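Papers > Robotics > Bridance Workshop Notes

4.2 Grasp planning in the simulated kitchen

Kiltik replans whenever the perception stack changes its mind, and it does so often. Over 366 knob-reaching trials, the old planner reached the target pose in 58 percent – the new one managed 59, an improvement we intend to mention only once.
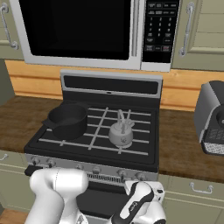
Figure 3. Simulated kitchen, with the right gripper in front of the stove's right-hand knobs.

Most remaining failures came from the collision checker, which treats a handle as a solid block and then sulks. Raising its mesh resolution fixed 11 of them and doubled planning time.

14 shares | 2 comments

Related
Maurya: a scheduler for impatient arms
Bellamy and Girard on Fisen logs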